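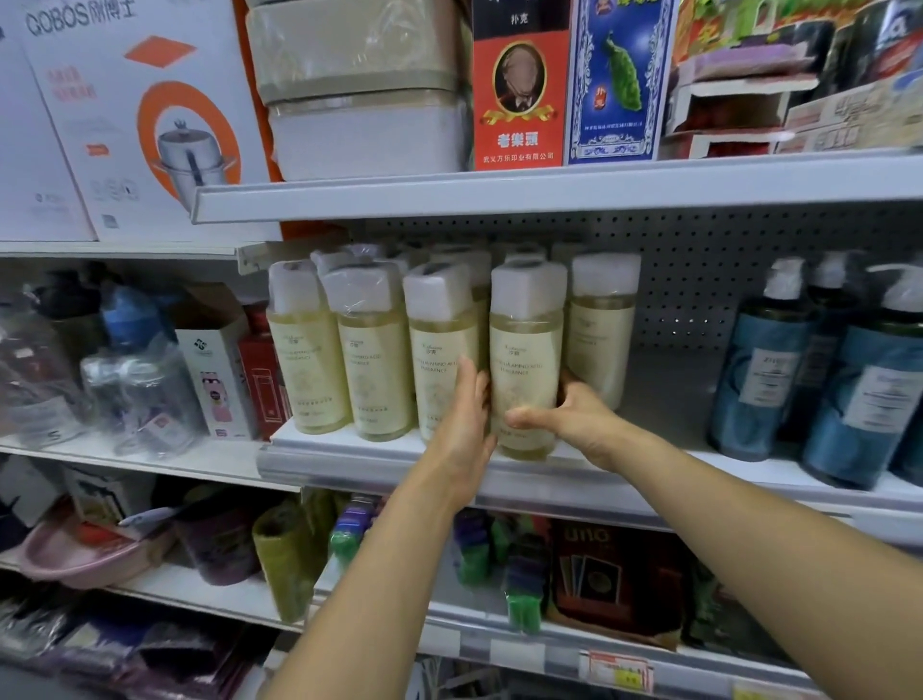 Orvokki Peltonen wrote to me that I should try washing with a bar for a month before I complained about choice again. Fair enough. I'd grumbled in the last column about standing in the shampoo aisle at Kirnum until my frozen peas went soft, and she took it as a cry for help. Her point was that I was free to leave the aisle. Just go. Buy the bar, be done, stop writing about it.

I did not stop writing about it.

Because I tried the bar, and I have things to say, and most of them aren't about the bar. They're about what we let a shop ask of us. How much reading. How much deciding. When did a bottle of soap become homework?

First, my own guilt. I am a label reader. I pick a bottle up with both hands like it's a baby and I read the front, then the back, then the front of the one beside it. I've done this since I was old enough to be sent for things. My mother sent me to Ruotsalainen, the corner store in Laltham, with a coin purse and one word. Shampoo. Not which. There were two, green and the other one. I got green. If green was out I got the other one and she said oh well.

Oh well! When did you last hear anyone say oh well about shampoo.

Now my household has 3 people in it and a bathtub ledge you can't put an elbow on. One for dry, one for oily, one that goes on before the others, a thing for color-treated hair bought by a person whose hair has never been colored. I asked. It smelled nice, was the answer. Which, fine, is the only true reason anyone has ever bought shampoo. Smell. We could admit that and save a lot of printing.

And this is my actual complaint, so let me get to it. The words on the front. Amino acid. Keratin. Micellar. Ceramide. I've got a decent high school education and I could not tell you what a ceramide wants from me. I know amino acids are something to do with protein, and that I need them, in my lunch. Do I need them on my head? Maybe. Could be a great idea. The bottle doesn't say, it only says the word and lets me feel behind.

That feeling is what's being sold. Not the hair, the catching up. You read the word, you don't know it, the person before you in the aisle seemed to know it, in it goes.

A reader in Nirkov thinks I'm a snob about this. Long letter, nice handwriting. She cut hair for 18 years and says the ingredients do differ, her own scalp stopped itching when she switched, and people like me who wave it all off as marketing have never had a scalp that itched. I read that twice. She's right that I haven't. And I'm not going to tell a woman with a quiet scalp that she's been fooled.

But I'd ask her this – how did she find the one that worked? She told me, it's on page two. She went through seven of them. Seven bottles, over most of a winter, paid for all of them. The shelf didn't help her. She had a trade's worth of knowledge and she still had to go one by one with her own money and her own head. So what chance has the rest of us got.

What I want, and I know how this sounds, is less stuff on the shelf and more sense on the label. Big plain letters. FOR ITCHY HEADS. FOR ORDINARY HEADS. SMELLS LIKE PEARS. I'd trust that company with my life.

I said this at dinner and got told the small print exists for a reason, the full ingredient list is a safety thing, people have allergies. Yes. Keep the list! I'm for the list. The list is on the back and it's honest and it's dull. I'm talking about the front, where one word gets lifted off the list and blown up large like it won an award. Why that word? What did the others do wrong?

And the scent names. You used to be able to get apple. Now it's a mood. I owned one in February that was called after a time of day. I used the whole bottle and could not tell you what it smelled of. Dusk, I suppose.

OK, the bar. I promised.

The bar was fine. First week my hair felt like a doormat and I was told to be patient by people who had not felt it. Second week, less doormat. Third week I forgot I was doing an experiment, which is I think the highest thing you can say for any soap. Fourth week it had shrunk down to a sliver and slid behind the tap where I couldnt get it out with a finger, a spoon or a chopstick. It's in there now.

Orvokki says I need a dish with ridges. So I went to look for a dish with ridges. You know where this is going. There are so many dishes. Bamboo, stone, silicone, a kind that drinks the water, a kind that hangs. I stood there reading about soap dishes. I read about drainage. I took one home and it was too small for the bar.

So no, leaving the aisle doesn't work, or it didn't for me. There's another aisle right behind it. I think that's where I part ways with the simple living crowd, lovely as they are, and generous with their advice. They talk as if the too-muchness is a habit of yours, like biting nails. Get a grip on yourself, own less, buy the bar. And you can do all that and the shop still does what the shop does. Somebody's still got to buy the dish.

It's a time thing more than a money thing, though it's money too. I kept a tally for one trip. 40 minutes in Kirnum for a list a child could carry, and I'd say most of it went on three items. Shampoo, olive oil, trash bags. TRASH BAGS. There's a stretchy one, a scented one, one with a drawstring and one with handles that you'd call a drawstring if you weren't careful. I'm putting coffee grounds in it.

My neighbor does her shopping on the phone and says that cured it. She presses "buy again" and the same things come. I tried that too, I'm a sport. Typed in shampoo. Over 106 results and a little box asking did I want to narrow it by hair goal. Hair goal. I closed the phone and went and sat outside.

But I do see what she means about buy again. That's the old corner store, really, that's green or the other one. You make the decision once and then you get to be a person who doesn't think about it. The trick is they won't leave it alone. She pressed buy again last spring and the bottle came with a new shape and a new word on it and smelled like a different house. New Improved Formula. She'd had the one perfect arrangement and they improved it out from under her. She's still upset, and I would be too.

That might be my real request, if any shampoo person is reading. I'd give up the big plain letters, I'd give up SMELLS LIKE PEARS. Just quit changing it. Make a thing, let us find it, let us have it until we're old. My grandfather used one brand of shaving soap from the army to the grave and I could still pick it out blind. What will anybody pick me out by? A time of day.

I know there are worse problems. Two of you write to say so every single time, and you're welcome to skip me and go read the front page. But small things take up the hours. Most of a week isn't news, it's errands and dishes and washing your hair, and if every one of those now comes with a quiz then that's a lot of quizzes. You get to the evening wrung out and can't say what from. I think some of it's from this. Forty little maybes before you've even reached the register.

The Nirkov reader closed by offering to come pick a shampoo for me, in person, if I paid the bus. I've been thinking about it seriously. It would be cheaper than the ledge. She'd look at my head, she'd say that one, and I'd say thank you and carry it to the front.

Meanwhile I'm back on bottles. I bought the one nearest my hand. It's alright, bit flowery. My daughter has already asked what it's for.

Letters on dishes, drains and getting a bar of soap out from behind a tap are welcome at the usual address. No more chopstick suggestions please, I've tried both ends.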